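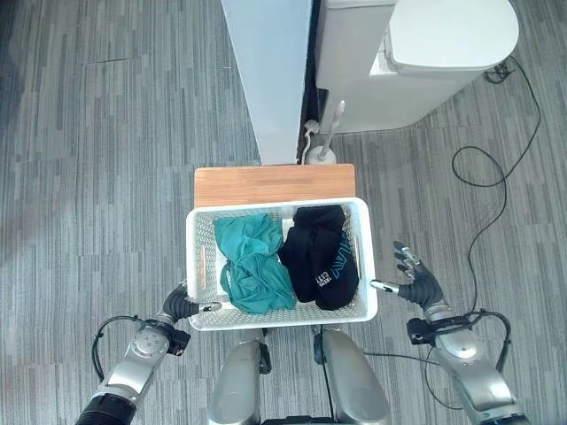
February 1, 2023

Oat porridge trial, prep notes. Written up at the bench while the meter warms up, so excuse the order.

Cledwyn has finished coding the pilot meals. Two breakfasts, same weight of oats, one cooked fresh and one cooked the night before, chilled and reheated. The idea is that the chilled one builds up some resistant starch and gives a flatter glucose curve. The idea is also that people will eat day-old porridge at 8 in the morning without complaint, and I have my doubts about both.

Pilot numbers: 4 people, both breakfasts each, finger pricks at baseline and then every half hour to two hours. One of the four was me. My chilled-oats curve was lower than my fresh one. Delyth's was higher. The other two were as near flat between breakfasts as makes no difference. I have drawn the average on the whiteboard in a confident colour.

Problems so far:

Portioning. We said 500 g of cooked porridge and nobody could finish it. Maddocks bowls hold less than that anyway, which we might have checked before buying 17 of them. Dropping the serve, carbs to be recalculated. Cledwyn has the spreadsheet.

Milk. The protocol says water only. Somebody at the Misthorpe kitchen made the second batch with skim, out of kindness. Batch binned, apart from what I had for lunch.

Reheating. The Fliturmont microwave has a cold spot at the back left. Stir at the halfway mark, stand two minutes, then probe. Delyth wants 75 in the centre before anyone gets a spoon. Agreed.

Strips. The Flumum meter rejected two from the open tub. Lid had been left off. Started a new tub and wrote LID on it in marker.

Evening meal before test days still isn't controlled. We ask people to have "something ordinary", and one ordinary dinner was a lamb roast with three kinds of potato. I'd like to hand out a standard dinner, Delyth says the budget would like us not to. Compromise is a written list with pasta or rice, no alcohol, finished by 8.

Also to sort out: whether coffee is allowed. If it isn't, we'll lose half the sign-ups. If it is, it has to be black and the same cup both mornings. Leaning towards allowed.

Still to do: labels for the fridge tubs (fresh/chilled is no use as a blind code, we need letters), confirm the freezer log, ask Cledwyn for the new carb figure, order strips. Next pilot morning is later in February, pending bowls.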